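The Yellow M 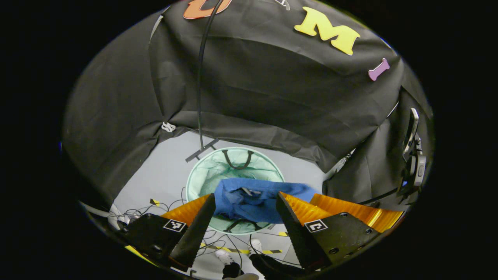 Brokthorpe Quarterly, Issue 96, p. 2

The tent went up in the spare room in June, and by the second week it was where the laundry lived.

It was a black cloth thing, bigger than it had looked in the listing. My daughter was four and wanted somewhere to sleep that wasn't her bed. I hung it and pinched the loose fold on the left with a small white clip, and that held. She slept in it for two nights. Then she went back to her bed and used the tent for what she called work.

Work was the foam letters. They came from a yard sale in Grovevetti, in a bag that should have had the whole alphabet and didn't. She put up the orange one first, as high as I could lift her. Then she put up the yellow M. I told her it was crooked and she said it was walking. The purple bone went up last. We didn't have a dog.

The hamper was mine. It was green mesh, the kind that folds flat, with two strap handles, and I had owned it since before I was married. It had been in the apartment on Yuen Street and then in the other apartment. I put it in the tent one evening to get it out of the hall and forgot to move it back. In the morning she had put all her socks in it, clean ones, from the drawer.

"It's the well," she said.

After that everything went in the well. She stood over it and dropped things in one at a time, and she wanted me to listen. A sock made no sound at all. A pajama top made a little one. She said a blue shirt sounded different from a white shirt, and I said I couldn't hear it, and she dropped the blue one four times until I said I could.

Her father called from Dresteck on most evenings, a little after seven. He had taken the job there in March and it was 874 miles by the road he took. I knew the number because he had said it when he left, looking at his phone in the driveway, and then he had said it wasn't so bad. She would take the call in the tent. I folded towels in the next room with the door open. She told him about the well and he asked how deep it was.

"It goes to your house," she said.

He didn't say anything for a moment. Then he asked what she was having for dinner.

I should have known what she would do with that. I found out on a Saturday's worth of washing that I was trying to do at five in the afternoon, when I went looking for the rest of the darks. The hamper was full to the rim. I sat down on the floor of the tent and began pulling things out. There was a dish towel. There was her swimsuit, which we had both looked for. Under that was his gray sweater, the one he'd left on the hook, and his belt, and a pair of work gloves, and one of his good shoes. She had been sending him his things.

She came in while I had the shoe in my hand.

"That's not dirty," she said.

"I know it isn't."

"You have to put it back in the same place or it doesn't go."

I put it back. I put the gloves on top of it, then the belt, then the sweater. She corrected me about the belt. When we were done she looked down into the hamper for a while with her hands on the rim, and then she went to see what was on television.

I thought about telling him. I had the phone out. It would have been easy to make it a funny story, and he would have laughed, and afterward he would have sat in that rented kitchen with it. Or I could have told it so it wasn't funny. I'd done that with other things that spring and I wasn't proud of it.

So I got a box from the garage. I packed the sweater and the belt and the gloves, and I found the other shoe behind the door. I put in the blue shirt, too — it was hers and too small for her by then, and I don't know what I thought he'd do with it. I mailed the box in the morning. It cost more than the shoes had.

She didn't ask about it. She saw the hamper was empty, though. She walked all the way around it, and then she went to her room and came back with more socks.

He called six days later, earlier than usual, and asked for her right away. I stood in the hall with a basket on my hip. I could hear his voice but not the words. She listened, nodding, which he couldn't see.

"Did it come up in the kitchen?" she asked him.

He must have said yes.

"Okay," she said. "Stand back, then." And she set the phone on the floor and dropped something in.

The tent stayed up until school started. When I took it down the M wouldn't come off, and I folded it up inside with the rest. The hamper went back to the hall. For a long time she would stop on her way past and look in it before she threw anything, and she'd wait a second, and then she'd throw it.

2,959 reads · 96 shares · Leave a comment

Get new stories from Brokthorpe Quarterly by email. You can unsubscribe at any time.

Contact | Submissions | © Brokthorpe Quarterly | Back to top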